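Support ticket: Order shows paid, no tickets in account (Lobo at the Trendinberg)
Status: Closed
Category: Concert tickets / Mobile delivery
Opened by: Ayman Abdelaziz
Handled by: Vommont box office support

Problem as reported

I bought 5 tickets for the Lobo show at the Trendinberg in February. My card was charged and I got the receipt by email, but the tickets never showed up in my account. The Orders page says "Paid" and the Tickets page says "You have no upcoming events." I have logged out and back in, and I have tried the app and the website. Same result on both.

I need to send two of these to people who are coming from out of town, so I would like this fixed before the transfer window closes.

First reply from support

Thanks for writing in. Please check the following and let us know what you see.

1. Open the receipt email and look at the address it was sent to. It must match the address on your account exactly, including any dots or plus signs.
2. On the Orders page, open the order and read the line called "Delivery." It should say either "Mobile" or "Will call."
3. Check whether the seats are listed on the order. If the section and row are blank, tell us. 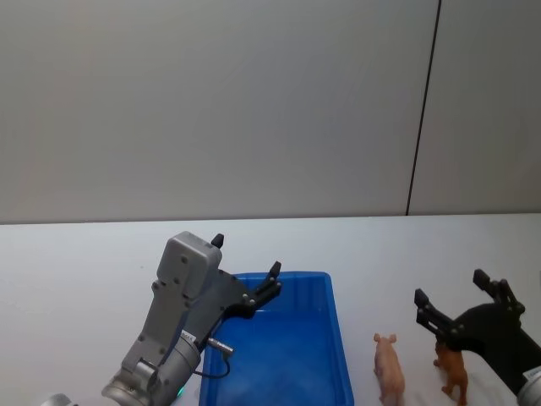 Customer reply

1. The address matches. I only have one account.
2. Delivery says "Pending." It does not say Mobile or Will call.
3. Section and row are there. The seat numbers are blank.

I also called the venue. They said they can't look up orders made through your site until the door list is sent over.

Support notes (internal, copied to ticket at customer's request)

Order pulled up at 10:40 a.m. Payment cleared. Seats are held under the order number, so they have not gone back on sale. The delivery step failed after payment and did not run again.

The seating map for this show was changed after tickets went on sale. The floor went from standing to reserved, and the new total is 1,092 seats. Orders placed while the map was being swapped kept their section and row but did not get seat numbers. Sterilus, the scanning system used at the doors, will not make a barcode for a ticket without a seat number.

Searched for other orders with delivery stuck on Pending for the same show. Found 14, this one included. All were placed in the same stretch of nearly an hour.

What was tried

Resend tickets from the order page: no change. The button reports "Sent" but no email goes out.

Switch delivery from Pending to Will call: saved, then went back to Pending on refresh.

Clear the delivery field and assign seats by hand: worked. Seats 5 through 9 in the same row were free and are next to each other. Barcodes were created within a minute.

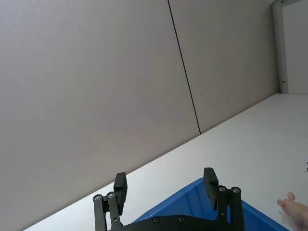
Bare wall and doorway

Second reply from support

Your order has been fixed on our side. Please do the following.

1. Close the app fully and open it again. Logging out is not needed.
2. Go to Tickets and pull down to refresh.
3. Check that all of the tickets are listed, each with its own seat number and barcode.
4. To transfer, choose the tickets you want to send, tap Transfer, and enter the email address of the person receiving them. They will need to accept before the doors open.

Do not use screenshots at the door. The barcode changes every so often and an old one will not scan.

Customer reply

They are all there now. I transferred two and both have been accepted. The receipt email still shows blank seat numbers. Is that a problem?

Final reply from support

No, the receipt is not checked at the door. We can't edit one that has already gone out, but I have sent you a new copy with the seat numbers filled in. The service fee stays the same and there is nothing more to pay.

Resolution: Seats assigned by hand, mobile delivery completed. The remaining Pending orders for this show were passed to the ticketing team to be fixed the same way. Reply to this ticket to reopen it.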